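FOR IMMEDIATE RELEASE – June

Takotwood puts the play kitchen back on the table

New tabletop set from Takotwood goes on show this Saturday at the Pumphrey hall. Doors 11 a.m. Pretend food, real table, plenty of room to cook. 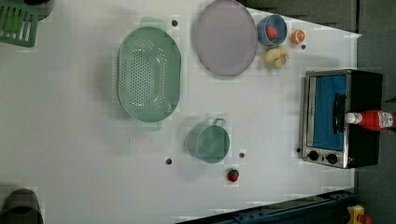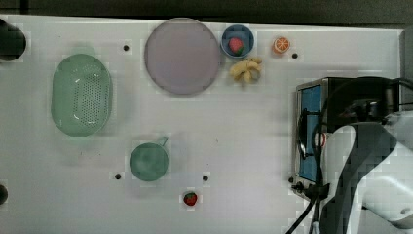
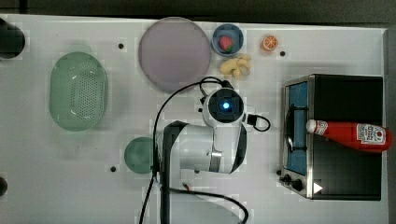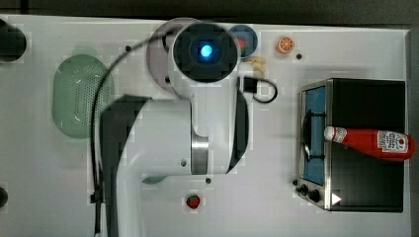
The Takotwood tabletop kitchen, with the green colander on the left and the orange piece toward the right in all four views.

Takotwood, maker of play goods for classrooms and family rooms, today announced its tabletop kitchen, a play set meant to be spread out on one white table and used from all sides. No cabinet to build. No wall unit. Just the things kids reach for first – something to drain with, something to eat off, a bowl, a cup and food to argue over.

The full range runs to 54 pieces, sold in 2 boxes. Box one is dishes and cookware. Box two is the food. Saturday's table carries a small selection, the rest is in the catalog.

What's on the table

The colander is the big one. Long, oval, green, with small round drainage holes across the base. Testers at the Dresari play center used it for washing fruit, then as a boat, then as a bed for the fruit. All fine by us.

The large plate is a soft purple and stays low and flat, so there's somewhere to serve. The little blue bowl is sized for a strawberry or two. Color was kept on the quiet side for the dishes and left brighter for the food, so the orange with its segmented face is easy to spot when it's time to clean up.

Then the toaster oven. Black, glass door, handle down the door, two black knobs. It is the piece most kids go to and the one they fight about, so Takotwood suggests putting it at one end with some clear table in front. Ketchup bottle is part of the set too, red with a white cap, and it tends to end up wherever the oven is.

Bananas are a pale yellow. Early samples were much stronger and teachers asked for something calmer. Takotwood listened, and the paler color is now standard thoughout the fruit line.

Made to be put away

Cleanup was a big part of the planning. Small food goes in the blue bowl, bowl goes in the colander, plate goes underneath. One trip back to the shelf. A printed card with the packing order comes in each box, also a spare card for when the first one gets drawn on.

Storage bins are by Plaso and are sold seperately. Any bin of a similar size will do.

Saturday at Pumphrey

Open table from 11 a.m. Free, no sign-up, drop in when you like. Kids can cook, serve and sort at their own pace – staff on hand to answer questions on the set, spare parts and school orders. Please bring play food back to the table before leaving, last show we were short 2 strawberries by noon.

Preorders open the same day at the hall and through the Takotwood shop. Schools and play centers can ask for a quote covering more than one set. Replacement food will be sold by the piece.

About Takotwood

Takotwood makes play kitchens, play food and table games for home and school. Press samples and larger pictures on request from the Takotwood press desk.

– ends –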